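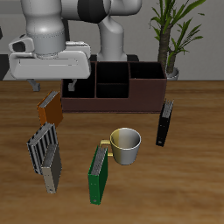 I've got a whole page of desk-tidying tips on here already, so let me tell you where the newest lot came from: robots! At Akell we teach simulated arms to clear up, and the method we're trying this term (we call it Fevasach, don't ask me to pronounce it the same way twice) learns from tidying rules written in plain English. I write the rules. So I've spent far more time than is healthy looking at binders standing about on a wooden tabletop, a green one with a mug right beside it, and a desk organiser at the back waiting to be useful, and quite a bit of it has rubbed off on my own desk.

Move the mug first. Our early rule said "start with the biggest thing", and the arm kept clipping cups on its way to the binders. We swapped the order and ran the same 10 layouts again, and spills-that-would-have-been dropped from 9 to 2. I now do this at home before I touch a single sheet of paper.

Pick binders up by the spine end, squarely, and don't pinch a corner. A gripper with two fingers is hopeless at corners (the thing swings round like a pub sign) and so am I when I'm in a hurry.

Give every compartment one job. When we wrote "put it wherever it fits", Fevasach dithered dreadfully. With a fixed home for each colour it got on with it, and I've labelled my own organiser to match.

Work from the front of the desk to the back. You aren't reaching over anything that way, and your sleeve stays out of the plant.

We did compare all this with Munier, the older planner, which doesn't read rules at all. It was quicker on nearly bare desks and worse on crowded ones. The Ó Néill layouts, our really messy set, still beat both of them, so I'll add more tips once we've had a go at those in September. Drawers are next, and mine are a disgrace.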